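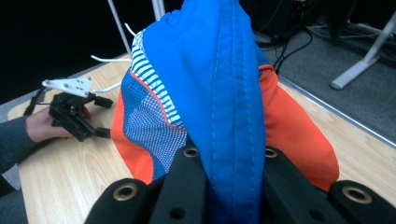
Fabric item in blue and orange with striped trim.

The Hostanby protocol is a method of treating mild depression through scheduled handwork, promoted by the Plukarum clinic. It consists of 28 sessions of simple sewing or sorting, each followed by a short mood questionnaire. Supporters describe it as a drug-free form of behavioral activation, an older and better tested therapy. Whether it adds anything to that therapy has not been shown.
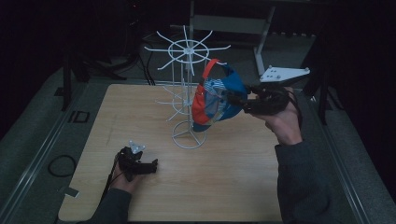 The protocol was drawn up by Tipene McKinnon, a former occupational therapist, and first offered in the town of Brunton. Early leaflets claimed relief "within 13 days," a figure for which no source was given. It was later dropped.

Evidence
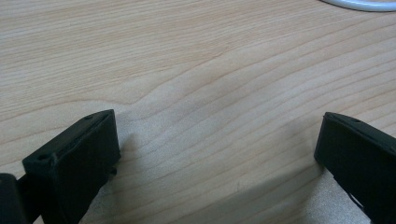 Wooden tabletop with wavy grain.

The only controlled study, known as Ostis, enrolled 200 adults for eight weeks. Participants knew which group they were in, and the comparison group received no attention from staff at all. The reported gain in mood scores could therefore reflect company and routine alone.
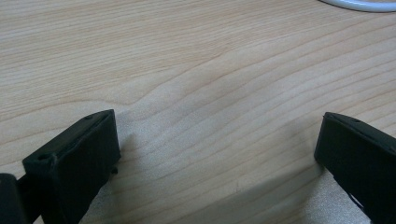 Follow-up data were promised for January but have not appeared. The clinic still calls the method "clinically proven" in its course materials.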